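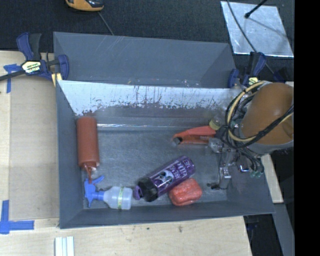 The grey bin with the bottles in it

Moving house: how to pack half-used bottles and kitchen liquids so they don't leak?
Posted 9/12/20 in Home and Moving

Hello everybody. We are moving from our flat in Nuddale to a small house, 1000 kilometres by road. The furniture goes with a moving company, but they told me by telephone that they do not take any open liquids. So all of it must go in our own car, together with two children and a cat who doesn't like travelling.

I have already sorted the things from under the sink and from the kitchen cupboard. There are squeeze bottles with sauce, spray bottles, drinking bottles, shampoo, dish soap, one big bottle of vinegar, cooking oil. Most of them are half full. My wife says we should throw everything away and buy new. I don't like to do this, it is a waste, and in the new place the nearest shop is 6 kilometres away and I will not have time on the first day.

When we moved the last time, in May two years ago, a bottle of fabric softener opened itself in the boot and we could smell it until winter. So I would like to ask:

Do the bottles have to stand upright all the way, or can they lie if they are closed well? Is it better to use a cardboard box or a plastic one? And is there some trick for the spray bottles? Those are the worst, in my experience. The trigger gets pressed by something and then everything is wet.

Thank you for any advice, and sorry for my English in some places.
Libor Říha

murin_of_the_hills
just chuck it all mate. dish soap is two dollars

Birkska

Hello Libor, I have moved many times for my husband's work and I also don't like throwing things away, so I will try to answer all of it.

Upright is much better. A cap that is good enough in the cupboard is often not good enough in the car, especially when the road goes up and down over hills, because the air in the bottle expands and pushes the liquid out. If you can't avoid laying something down, squeeze a little air out of the bottle before you close it, and put it at the side where you can check it when you stop.

For screw caps, take the cap off, put a piece of kitchen film over the opening, and screw the cap back on. It takes a few seconds for each bottle. I do it also for oil and vinegar. Wipe the neck first, the film doesn't seal well on a greasy neck.

For flip-top bottles, like shampoo and ketchup, I put a piece of tape across the top. Use painter's tape or something similar. Strong packing tape leaves glue which you will feel on your fingers for half a year.

For spray bottles, turn the nozzle to "off" if it has such a position. Then take an elastic band or a bit of cardboard and fix it behind the trigger so that it can't move. If you still have an ordinary cap from another bottle that fits, even better: unscrew the whole spray head, put on the cap, and carry the head separately in a small bag.

Plastic box, definitely. Cardboard gets soft at the bottom when something leaks and then you lift it and the bottom stays on the floor. The box doesn't need to be nice. Line it with an old towel and fill the gaps with tea towels or socks, you have to move these anyway.

Please don't put cleaning products together with food. And keep bleach away from vinegar and from anything with ammonia, in another box and well apart. If they leak into each other it makes a poisonous gas, and you will be sitting in the same car with children. For the bleach I would agree with your wife, leave it with a neighbour.

Put the box on the floor behind the front seat if there is space. It moves less there than in the boot.

Lesov

Birkska wrote nearly everything. I would add only that you should start using things up now. We stopped buying sauces and soap a month before moving and at the end we had one small bag left.

Also the oil: I pour the rest into a clean jar with a good metal lid. The original oil bottles never close properly after the first opening, I don't know why they make them like this.

How is the cat travelling? Ours was fine with a blanket over the carrier.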